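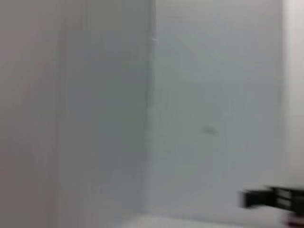 Photo: Wilson Urrego

The pilgrim trail between Warine and Skestislow reopened in November after repairs to its upper section. The route is 46 kilometers long and is normally walked in 4 stages, with overnight stops in villages along the way.

Work covered 600 meters of path below the Sakai chapel, where runoff had undercut the stone steps. The contractor, Fostness, reset the steps and added drainage on the uphill side.

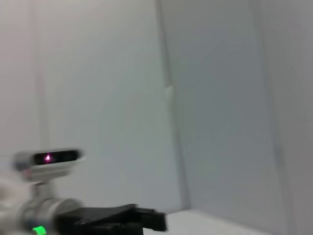

The chapel dates from 1122 and remains open to walkers until 4 p.m. Groups must book beds in advance — the hostel at Skestislow no longer holds places for late arrivals. Trail passports are stamped at both ends and at the chapel. The lower path is unchanged.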